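Hadodeck Community Support > Desktops and Towers > Ticket thread
Subject: Old tower won't see its hard drive, also beeps at me
Status: Open, waiting on parts
Opened by: Zinhle Masilela
Product: Mnguni office tower (secondhand)
Created: December 2023

First post

Hi all! Okay, so I have one of those Mnguni office towers that our accounting department was getting rid of, and I've been trying to turn it into a homework machine for my niece. It ran fine at work as far as anybody remembers (which is not very far, I asked). At my place it did this:

Press the power button, fans come on, long beep, long beep, long beep, nothing on the monitor. Then after I pushed the memory down harder it stopped beeping and gave me a black screen with "No boot device found" on it. Then the next day it was back to beeping. So I have two problems, or one problem wearing two hats, and I can't tell which.

Things I had already tried before writing in:

Different monitor, different monitor cable. Same.
Different wall outlet, no power strip. Same.
Unplugged everything except the keyboard. Same, and the keyboard lights up, for what it's worth.
Took the coin battery out for 10 minutes and put it back. The clock reset, so it did something, but it still beeps.

The support person who picked up my ticket asked me to take the side panel off, go over everything that plugs into the board and write it all down as I went. I'm putting the whole log in here because the last time I searched for this problem every thread ended with "fixed it, thanks" and no explanation, and I was ready to scream.

Log, part one: memory and processor

Laid it flat on the bench, power cord out, held the power button in for 10 seconds, touched bare metal on the case. I know, I know, but I did it every single time and I'd like some credit.

Memory came out first. Edges wiped with a dry cloth, slots blown out with the little rubber bulb I use for my sewing machine. I left the big black cables in, which on this thing seem to go wherever they like. And then the processor, which I was really nervous about, so I went very slowly and put it straight into a padded box. Support wanted to know if the socket had any bent contacts.
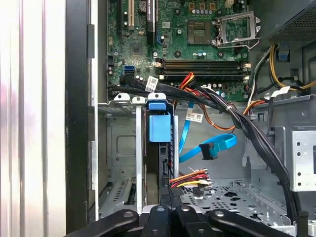
Memory slots with the black cables across them, socket open with the bracket up, coin battery at the top of the board.

I went over the socket with a flashlight and my reading glasses and I can't find a bent contact. I checked it from all four sides and then did it again after lunch in better light. If one is bent, it's bent in a way I'm not going to spot without a microscope.

What I did find was dust. So much dust! There was a gray felt mat in the cooler fins that peeled off in one piece, like dryer lint. I also scraped off the old thermal paste, which had gone to chalk, and put on a fresh dab from a tube of Jirnora that my brother-in-law left here. If anyone has a bad opinion of Jirnora paste, please tell me now and not in February.

Put the processor back, closed the bracket, cooler on, and one memory module only, in the slot closest to the processor. Plugged in, powered up. One short beep! I have never been so happy about a beep. Then "No boot device found," as before.

So the beeping was the memory, or the dust, or the module that's now lying on my desk with a sticky note on it. I tried that one by itself in the same slot, and three long beeps again. Swapped back, one short beep. Did it twice more to be sure. I'm calling that module dead, and it can go live in the drawer.

Reply from Hadodeck support

Thanks for the detailed notes, Zinhle. One short beep means the board has passed its startup check, so leave the good module where it is. For the missing drive, please shut down, unplug, and check the data cable at both ends. Try it in a different port on the board if you have one free. Please also tell us if you hear or feel the drive spin up.

Log, part two: the drive

Okay, back in. I'd been avoiding this end of the case because of the wires. There's the drive cage, and then there's this waterfall of power wires in front of it, and the data cable loops through the middle of all that, so you can't get a straight pull on anything. Unplugging the data cable at the drive end meant holding the power wires out of the way first. I'd suggest a twist tie. I did not have a twist tie, I used a bread bag clip, and it was fine.

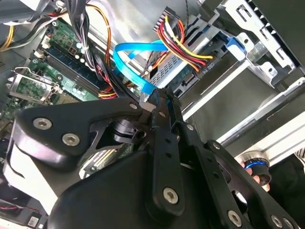

The blue cable is the one I ended up blaming. At the drive end it clicked in like it should. At the board end it sat a little crooked, and if I breathed on it, it moved. I reseated it and powered up: no drive. Moved it to the other port and powered up: drive showed up in the setup screen, correct size and everything! I closed the setup screen, restarted, and it was gone again. Wiggled the cable at the board end, restarted, and it was back.

The drive does spin, by the way. I put my palm on the cage and there's a steady hum, no clicking or grinding. So power is getting to it and I'm leaving the power connectors alone.

Where it stands tonight:

Starts with one short beep every time, 8 tries out of 8.
Drive detected in the setup screen on some starts, missing on others, and wiggling the data cable changes it.
Clock is holding the time now.

I've ordered a new data cable from Bratside, the kind with the metal clip so it can't creep out, and a replacement memory module to go with it. The site says 200 in stock, so no excuses from them.

Two questions while I wait. Does it matter which port the boot drive goes in on these Mnguni boards, or is any of them fine? And if the drive does stay connected with the new cable, should I copy anything off it before I wipe it for my niece, or does the setup disc put back the hardware drivers by itself? I can't find a disc, but I might be able to get one from work if I ask nicely.

Please leave the ticket open, I'll post again when the cable gets here.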